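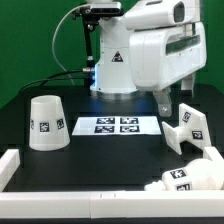
Do you need matched fingers on a two-finger gripper?

Only if you want to stay sane. A mismatched pair will pick things up, but every grasp then has an opinion about which way the part should twist, and you spend your evenings arguing with it.

I bring this up because I spent most of January comparing fingers on our arm, a project that was supposed to take 2 evenings. Amarachi Eze, who shares the bench with me and has better judgment, asked on the first night whether I had a plan. I had a spreadsheet, which she said was a different thing.

The contenders were the Drullel fingers (stiff, cheap, printed by us from their files) and the Granier set, which cost 90 dollars and came in a box nicer than my shoes. Same arm, same gripper body, same controller settings, same parts on the table. The controller is a Bendeo unit whose manual reads like it was translated by someone who was angry at the time.

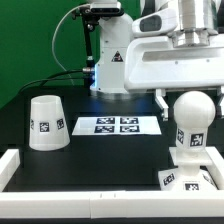
Controller settings ate the first evening whole. The Bendeo lets you set closing force in units it declines to name. At 5 the fingers shut like a librarian closing a book. Go much higher and the part leaves the table, in a direction of its own choosing. I wrote down every value I tried, then found that a power cycle had put them all back to the default somewhere in the middle. Those rows are gray in the spreadsheet now. There are a lot of gray rows.

Amarachi logged 770 grasps in total, mine included, and she refuses to let me round it.
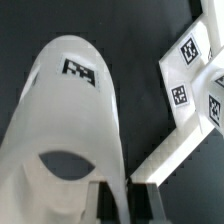 Wrist cameras are where I changed my mind. I had been doing everything from the fixed camera, since it sees the whole table and never gets in the way. It also has no idea what is going on between the fingers. Up close you get the finger, the part and the gap between them in one view, and with a tag near the top of the finger as well as the ones on the part, you can work out where one is relative to the other without trusting my calibration. I don't trust my calibration. The price is that a big white finger takes up half of what the camera can see, and the compression gets blocky along the edges, right where I care most.

Prendergast, the little script we use to line up the two camera feeds, handled all this with only one crash per evening. I count that as a good month.
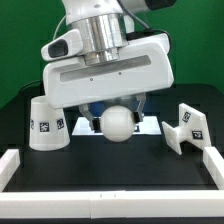
Round things, and other regrets

Flat plates were easy for both sets. Round parts sorted them out fast. The Drullel fingers wanted to be dead center or they sulked. The Granier pair forgave me being a bit off, and I am usually a bit off.

So the expensive ones stay on for now, and I still have to fix the power cycle thing before I touch closing force again. Amarachi has asked for the spreadsheet. I'm deleting the gray rows first.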